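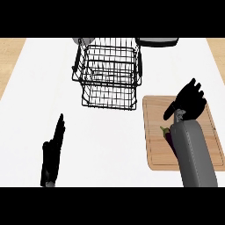 Simulated kitchen table: right hand over the eggplant, wire basket behind.

Search this site Enter keywords Go

Checking a grasp policy in Vurkness before you believe the number

Vurkness prints a success rate when a run finishes. Ignore it for now. My first Gremell policy scored well over 200 episodes and was still rubbish, as I found when I read the logs.

1. Fix the seeds. Put them in the run file, not on the command line, where they get lost. I use 21 and 558.

2. Log both arms. The default config records only the one you command, and an idle left hand can drift for a whole episode without a single warning.

3. Turn off the built-in success check. It tests height alone, so an object flicked into the air counts as a grasp. Write your own: contact, height, then a hold of up to 200 steps.
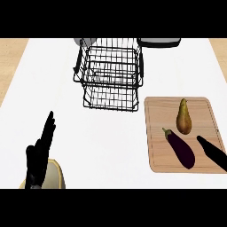

4. Add a second object to the board and run the same seeds again. A policy that has only ever met one vegetable hasn't shown me it can choose – it may simply have learnt a place to reach for.

5. Replay the failures at quarter speed. Episode 1533 of mine was marked "timeout", a label that covers nearly everything and explains very little.

The Pustasix planner claims to handle clutter without retuning. I'd run steps 1 to 4 on it before deleting your old settings.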